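**Plush fruit on the kitchen counter: toy, decor or cry for help?**

**furkside_fran** — Fri 7 September

Moved the toddler's pretend fruit out of the toy tub and onto a real plate in the real kitchen, and now I can't bring myself to put it back.

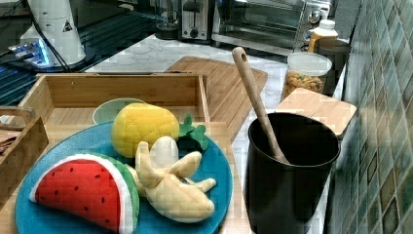
My question is whether it stays. My partner reckons a kitchen counter is for food and that I've lost the plot. I reckon the bamboo tray finally has a purpose, having spent since February collecting mail.

**dampteatowel**

Stays. The watermelon will never leak through the fridge shelf, and that puts it ahead of every watermelon I've ever bought.

**Ted50**

Against. Plush near a stove is a grease magnet. We had a felt pear near ours in Drorkville and by winter it was the colour of gravy.

**furkside_fran**

Stove's up at the left of the shot, Ted, not touching the plate. The worst thing near it is a wooden spoon.

**Ted50**

Grease travels.

**marg_2620**

Agree with Ted on the grease, disagree on the verdict. Most plush toys survive a gentle wash in a pillowcase if the label allows it. Dry them flat, and be patient with anything round, as the middle takes days. Felt leaves I'd only sponge.

My real objection is the banana. Who leaves a banana half peeled on a plate? It'd drive me up the wall.

**dampteatowel**

It's the best one! The peel flops open like it's had a long day.

**crumbtray96**

Is the yellow one a lemon or a melon? Household here is split.

**furkside_fran**

Lemon on weekdays. The toddler has served it to me as a potato.

**Ted50**

Where does the actual fruit go?

**furkside_fran**

In the fridge, being ignored, same as before.

**marg_2620**

Then leave the plate out, but pick a lower spot if you want it played with. Ours had a shelf at knee height and the counter stayed mine. Mostly.

**furkside_fran**

Low shelf is a fair point. Trying it this weekend, tray and all. The mail can go back to living on the microwave.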